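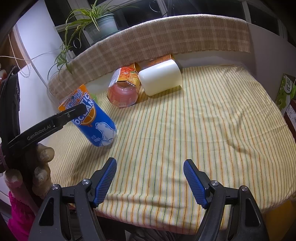

A striped cloth, a bottle of Arctic Ocean and the rest of the shopping, waiting to be put away.

Eldana Alemneh has been sorting other people's cupboards for Furncombe, the home help scheme, for nearly 45 weeks now. We spoke at two in the afternoon, between jobs. Kettle on, phone going twice.

She starts with the table. Always. "People open the cupboard first and start shoving. No. Everything out, on the table, where you can see it."

And a cloth under it. Pale yellow with thin stripes, in this case. "Jars roll less on cloth. Also it saves the table. My mother had one for every season, I've got two and one is in the wash."

Lying things down is a habit some clients argue with. Bottles, jars, tubs, all on their sides. Mahlet Teshome, who trained her, thinks it's daft. Eldana shrugs. "If it's lying down I look at the lid. If the lid's sticky I wipe it. Standing up I forget." She does let boxes stand, mostly.

Fizzy drinks go low down, she says, and away from the cooker. Fruit in jars goes at eye level. Why? "You eat what you see. I had a lady with peaches from three Christmases back, behind the flour." Did she eat them? "She wanted to! I said no."

What about packets with writing you can't read - half her clients shop at import places, she says, and the other half get given things. "Ask. Dont guess. I put salt in a sugar tin once. Bereket still brings it up." That's Bereket Mersha, who does the driving.

She is less keen on matching containers. A shop called Nigatu sells a set she gets asked about a lot. "Lovely. 200 quid for the big one. You've still got the same rice." Old plastic tubs do her fine, with a bit of tape and a pen.

Plants stay out of it, mind. She wont move a spider plant for anyone. "They're happy where they are. Leave them, hoover round them."

Next job was across town and she was already looking for her keys. Any last tip? "Eat before you start. I'm serious, otherwise you open the biscuits."

Furncombe is taking new clients from February. Ask for Ayana Alemayehu in the office, mornings are best.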